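Letters Night Is Back in March

Well, friends, the evenings are still long and dark enough for sitting down at a table with something to write on, and so Letters Night is coming back to the Milley Street branch for another run! If you came last year you already know how it goes (and you probably know which chair squeaks), but we've had so many new faces at the library since fall that I thought I'd explain it all over again.

The idea came from Simin Rahimi, who had been writing to her aunt every month for years and mentioned at the front desk that she never had anyone to talk to about it. So we put out a sign, and 6 people came, and then it was more, and by the end of last season we had mailed 187 letters between us. They went to grandchildren, to old college roommates, to a retired bus driver in Branodano, and one very long one went to a former landlord, which the writer read out to us first and which got a round of applause.
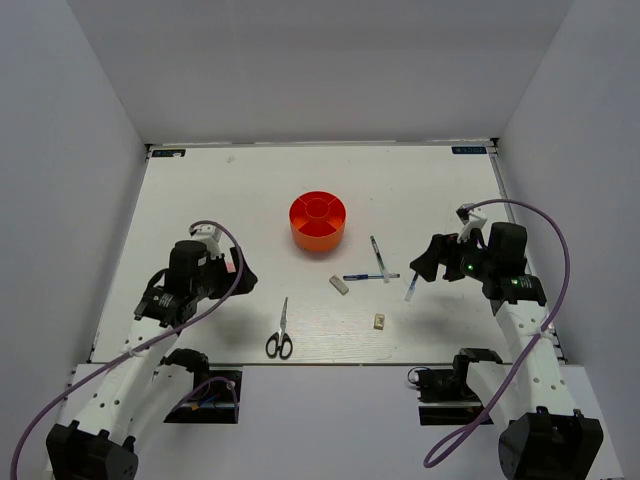
Pens, an eraser and the round organizer.

We start at 6:30 in the evening and go until people get tired. Paper and envelopes are on us again this year, thanks to the kind folks at Nikzad Stationery, who dropped off a big box of cream-colored sheets that take ink beautifully. Stamps you'll need to bring yourself, I'm afraid, though I usually have a few in my purse if you're stuck. There will be tea, and there will be Simin's cardamom cookies for as long as they last, so I wouldn't dawdle.

A lot of you have told me you don't know what to say in a letter. Start with what you had for lunch! Tell them about the neighbor's new fence, or the book you gave up on. My own sister once sent me 3 pages about a coat she didn't buy, and I've kept it in my nightstand ever since.

We have room for 40, and you can put your name down at the desk or call the branch any time we're open. If you need large-print lined sheets, or somebody to write while you talk, just say so when you sign up and we'll have it ready for you.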